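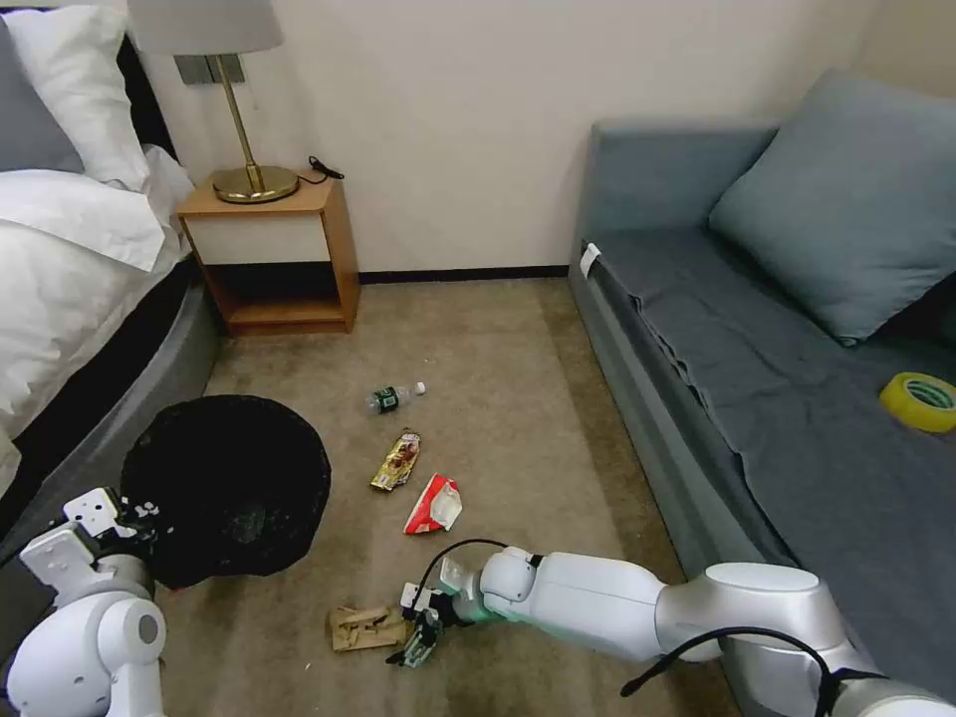

A bedroom with a white duvet on the bed and a sofa bed opposite

Sofa bed

A sofa bed, also called a sleeper sofa, a pull-out couch or, in older speech, a davenport in some parts of the United States, is a piece of seating that can be turned into a bed. It has been a familiar part of small apartments, family dens and hotel rooms for a very long time, and most people who grew up visiting relatives will have spent at least a few nights on one. The term covers a whole family of designs, some with a separate mattress folded away inside and some in which the seat cushions themselves become the sleeping surface.

Names

The words used for this kind of furniture vary a good deal from place to place, and they overlap in ways that can be confusing to a shopper. In American stores, "sleeper sofa" usually means a couch with a folding metal frame and a mattress hidden under the seat cushions, while "sofa bed" may be used for that or for almost anything else that does both jobs. "Futon" in the United States generally refers to a slatted frame with a single thick pad that folds in the middle, though the word comes from Japan, where it means bedding laid out on the floor and put away in the morning. A "daybed" is a close cousin, but it is the same shape day and night and so is often listed separately. A "chair bed" is the single-seat version, and it is a good deal more useful than its modest size suggests, particularly for a visiting child.

History

Furniture that could be sat on by day and slept on by night is very old, and plain wooden benches and settles served both purposes in farmhouses and inns long before anyone thought to add springs. Some settles had a seat that opened forward on hinges to make a shallow box, which was filled with straw or blankets. These were practical pieces, made for kitchens where the fire was, and they were much loved by the people who got to sleep nearest the warmth.

As cities grew in the nineteenth century and many families found themselves living in two or three rooms, inventors turned their attention to folding furniture of every kind. There were beds that swung up into cabinets, beds disguised as desks and beds that folded into armchairs. Upholstered couches with a hidden mattress became a common household item in the United States during the twentieth century, when apartment living and overnight company both asked for something that would look respectable in the front room. The weight of the early steel mechanisms was considerable, and anyone who has helped carry an old sleeper sofa up a flight of stairs will remember it well.

Common types

The pull-out is the type most Americans picture first. The seat cushions are lifted off and set aside, a bar or strap is pulled, and a folded frame comes up and out until its legs reach the floor. The mattress has to be thin enough to fold, and this accounts for much of the pull-out's mixed reputation. Older frames had a crossbar under the middle of the sleeper's back. Many newer ones use a solid deck or a stretched fabric support in its place, and the difference in the morning is quite noticeable.

The click-clack takes its name from the sound of its hinge. The back is pulled forward until the catch lets go and is then lowered flat, level with the seat. It opens quickly and has few parts to go wrong, but the sleeper lies across the line where the back and seat meet, and the couch usually needs to stand a little way out from the wall.

The trundle or drawer type has a second section that rolls out from under the seat on casters and is sometimes raised to the same height. It is popular for corner sofas, where it fills in the open part of the L and makes a wide, nearly square bed. Casters can mark soft flooring, so a rug is often put down underneath.

The fold-out foam type has no frame to speak of. The cushion simply unrolls or unfolds onto the floor. It is light, inexpensive and easy for one person to move, and it is found in a great many dormitory rooms.

Size and mattress

American sofa beds are sold in sizes borrowed from ordinary bedding. A twin sleeper opens to a bed nominally 39 inches wide, which suits one person, and full and queen sizes are offered for two. The actual mattress may be a little shorter or narrower than the standard one of the same name, so fitted sheets can turn out baggy at the corners. It is wise to measure before buying linens. It is also wise to measure the room, for a couch that fits nicely against the wall may run straight into the coffee table once it is opened.

Mattresses are made with coil springs, foam, or a mix of the two, and some have an air chamber on top that is filled with a small pump. A separate topper, kept rolled in a closet, is a popular and fairly cheap way to improve an older sleeper.

Use in hotels and rentals

Hotels like sofa beds for the plain reason that they let one room serve a couple on one night and a family on the next. In suites the sofa bed commonly stands in the sitting area, while in smaller rooms it may share the space with the main bed. Hotel models tend to have tougher upholstery and simpler mechanisms than household ones, with covers that come off for washing. Bedding for them may be left in a closet or brought up on request, and guests who arrive late at night are often glad to have asked ahead.

Care

Most trouble with sofa beds comes from the moving parts. Crumbs, coins and hairpins work their way down past the cushions and into the hinges, and a vacuum with a narrow nozzle will take care of most of it. A dry lubricant is generally preferred to oil, which can stain the fabric. The mattress benefits from being opened up and aired now and then, even when no company is expected, and from being completely dry before it is folded away again. Blankets left inside may jam the frame, and a thick quilt can bend it.

See also

Daybed
Futon
Murphy bed
Ottoman
Settle
Trundle bed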